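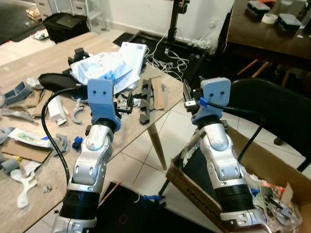 バドミントン用のシューズは、ランニングシューズで代用できますか?

軽く打ち合う程度なら履けないことはありませんが、横に踏み出したときに足首をひねりやすいため、週に一度でもコートに立つ方には室内コート用のシューズをおすすめします。ランニングシューズは前へ進むためにかかとが高く、やわらかく作られています。バドミントンは前後左右に細かく動き、ときには斜め後ろへ跳びますから、底が低くて床に近い靴のほうが、体をずっと楽に止められます。

Duloreck Sikar(デュロレック シカール)
室内コート用バドミントンシューズ 品番1820

長らくお待たせしました。八月に一度売り切れてしまい、そのあとも「次はいつ入りますか」というお問い合わせをたくさんいただいていたSikarが、ようやくまとまった数で戻ってまいりました。お待ちくださった皆さま、本当にありがとうございます。サイズによってはもう残りが少なくなってきていますが(どうも真ん中あたりのサイズから先に旅立っていくようです)、追加分もすでに手配しています。在庫切れの表示が出ているサイズは、「入荷お知らせ」のボタンを押しておいていただければ、入り次第メールをお送りします。

どんな靴なのか

ひとことで言えば、足の裏で床がわかる靴です。ソールは前足部をかなり薄めに、かかとにはそれより少しだけ厚みを持たせてあります。はじめて足を入れた方は、たいてい「あれ、思ったより平らですね」とおっしゃいます。ふだん厚底のスニーカーを履き慣れていると、最初の数回は心もとなく感じるかもしれません。でも、ネット前に踏み込んでロブを上げ、そこから下がってまた構える、という動きを何度かくり返してみてください。足が靴の中で泳がず、踏んだところでぴたりと止まってくれる感じが、だんだん頼もしくなってくるはずです。

アッパーは目の細かいメッシュで、親指の付け根からつま先の内側にかけて補強のフィルムを貼っています。ご存じの方も多いと思いますが、バドミントンでは利き足と反対側の足のつま先を床に引きずることがよくあります。前に大きく踏み出すと、後ろに残った足の内側がすーっと床をこするのですね。上手な方ほど低い姿勢まで入りますから、ここの傷み方も早くなります。旧モデルのGidiaをお使いだった方から「底はまだ使えるのに、つま先だけ先に破れてしまった」というお声をいただくことがあり、Sikarではこの補強の範囲を土踏まずの手前まで広げてもらいました。見た目は少しだけごつくなりましたけれど、履いてしまえば気になりません。

かかとの芯は硬めです。指で押してもなかなかへこまないくらいの硬さがありますが、履き口のまわりにはやわらかいスポンジが入っていて、アキレス腱に当たるところは丸く落としてあります。新品のうちはかかとが少し窮屈に感じられることもあるでしょう。厚めのスポーツソックスで何度か履いていただくうちに、スポンジのほうが足の形になじんできます。

色はホワイト×ネイビーと、チャコールの二色。ホワイトのほうが断然よく出ますが、店の者の間ではチャコールの人気が高く、体育館の床の黒ずみが目立たないところを気に入っているようです。

設計した人のこと

Sikarの開発には、Pacita Rivera(パシータ・リベラ)さんが最初から関わっています。リベラさんは長くクラブチームのコーチをしていた方で、靴の専門家というより、選手の足元をひたすら見てきた人です。試作の段階では、ご自身のクラブの選手たちに履いてもらい、練習のあとに靴を脱いでもらって、靴下のどこが湿っているか、どこに毛玉ができているかまで確かめていたそうです。毛玉ができるところは足がこすれているところ、というわけですね。

当店あてのお手紙には、こんなふうに書いてくださっていました。

「軽い靴を作るのはそれほど難しくありません。軽くしたうえで、三ゲーム目の終わりにも同じように止まれる靴にするのに時間がかかりました。疲れてくると、どの選手も足の置き方が雑になります。そのときに助けてくれる靴がほしかったのです。」

読んでいて、なるほどなあと思いました。わたしなどは二ゲーム目の途中からもう雑になっておりますので、ありがたいかぎりです。

サイズの選び方

お問い合わせのいちばん多いところですので、少し長くなりますがお付き合いください。

まず、足の長さを測ります。夕方、足がむくんできたころに測っていただくのがよいと思います。床に紙を敷いて、かかとを壁につけ、いちばん長い指の先に印をつけます。親指がいちばん長い方もいれば、人差し指のほうが長い方もいらっしゃいます。左右で長さが違うのもごくふつうのことで、長いほうに合わせてください。

Sikarのつま先には、指先に少しゆとりがあるくらいがちょうどよい大きさです。踏み込んで止まった瞬間、足は靴の中でわずかに前へ動きます。ぴったりすぎると爪が当たり、ひどいときには爪が黒くなってしまいます。ゆとりがありすぎれば、こんどは中で足がすべってマメができます。難しいですね。迷われたときは、ふだん履いているスポーツシューズのメーカー名とサイズ、それに「ここが当たる」「ここがゆるい」といったことをメールに書いてお送りください。できるだけ具体的にお返事いたします。

Gidiaからの買い替えの方は、同じサイズで選んでいただいて大丈夫です。ただし甲の低い方は、Sikarのほうがわずかにゆったり感じられるかもしれません。そういうときは、別売りのLayugインソールで調整なさってみてください。

幅については、Sikarは標準幅の一種類だけです。足幅が広めの方は、長さを上げて合わせるとどうしても指先が余ってしまいます。ひもをいちばん下の穴からゆるめ、足を入れてから順に締め直していくと、思いのほか収まることもあります。室内で試していただく分には交換できますから、まずは足を入れてみてください。

ひもの結び方について

せっかくのよい靴も、ひもを結んだまま脱いだり履いたりしていると、力の半分も出せません。面倒でも、履くたびに上のほうの穴まではゆるめてください。足を入れたら、かかとを床にとんと当てて後ろに寄せ、つま先側から少しずつ締めていきます。甲のところは指が一本入るくらい、足首に近いところはそれより心もちきつく。いちばん上の穴まで通すと、かかとの浮きがずいぶん減ります。

付属のひもは平たいタイプで、ほどけにくい織りになっています。長さが余るときは、二重に蝶結びをするか、輪の部分を甲のひもの下に押し込んでおくと安心です。試合中に踏んでしまうと危ないですから。

お手入れ

練習が終わったら、インソールを抜いて、靴と別々に風を通してください。バッグに入れっぱなしがいちばんいけません。(わたしも以前、夏の車の中に置き忘れて、ソールの端がはがれてきたことがあります。あれは悲しかったです。)

底のゴムが白っぽくなってきたら、ほこりがついているしるしです。固くしぼった布で拭くだけで、床をつかむ感じがかなり戻ります。洗剤はふつうは使わなくてかまいません。汚れがひどいときだけ、中性洗剤をぬるま湯で薄めて布に含ませ、あとから水拭きをしてください。洗濯機と乾燥機は接着がいたみますのでお控えください。

それから、できれば体育館の中だけで履いてあげてください。駐車場を少し歩いただけでも、細かな砂が溝に入ってしまいます。外履きと分けるのは床のためでもありますし、施設によっては入口で底を確認されることもあります。

替えどきの目安

底の模様が浅くなって、親指の付け根の下あたりがつるりとしてきたら、そろそろです。見た目にはまだきれいでも、止まるときに以前より一歩余分に出るようになった、練習の翌朝にひざの下が重い、というときは、クッションのほうが先に疲れているのかもしれません。インソールを新しくするだけで落ち着く場合もありますから、すぐに買い替えず、まずそちらを試してみるのもよいと思います。

一緒に使えるもの

Layugインソール 2,083円(税込)
土踏まずをほどよく支える、取り替え用のインソールです。Sikarにもともと入っているものより、かかとのくぼみが深く作られています。はさみでつま先側を切って合わせる形ですので、今お使いのインソールを重ねて線を引き、少し大きめに切ってから様子を見てください。切りすぎると戻せません。

Duloreckシューズ袋
底にマチのあるメッシュの袋です。風が通るので、練習の帰り道に入れておくのにちょうどよいです。片方ずつ分けて入れられる仕切りがついています。

商品仕様

商品名:Duloreck Sikar
品番:1820
用途:室内コート用(バドミントン)
カラー:ホワイト×ネイビー、チャコール
アッパー:合成繊維メッシュ、補強フィルム
ソール:ゴム底、EVAミッドソール
幅:標準
付属品:替えひも一組
お取り扱いサイズと価格は、カラーをお選びいただくとカートボタンの上に表示されます。

交換と返品について

サイズが合わなかったときは、商品の到着から40日以内にご連絡いただければ、交換または返品を承ります。室内で試し履きをなさっただけのもので、箱と付属品がそろっていることが条件です。コートで一度でもお使いになった靴は、申し訳ありませんがお受けできません。じゅうたんやヨガマットの上で、軽く踏み込んだり、つま先立ちをしたりして確かめていただくのがよいと思います。

サイズ交換の場合、最初の一回は往復の送料を当店で負担いたします。同梱の用紙にご希望のサイズを書き、靴と一緒に箱に入れてお送りください。箱に直接伝票を貼られると次の方にお渡しできなくなってしまいますので、袋か紙で一度くるんでいただけると大変助かります。

発送について

在庫のあるものは、正午までのご注文でその日のうちに出荷しております。クラブや部活動でまとめてご購入の場合は、サイズの一覧をメールでお送りいただければ、お一人分ずつお名前の札をつけて梱包することもできます。大会前にお急ぎのときは、ご注文の備考欄に使われる日を書き添えてください。間に合うかどうか、折り返しお返事いたします。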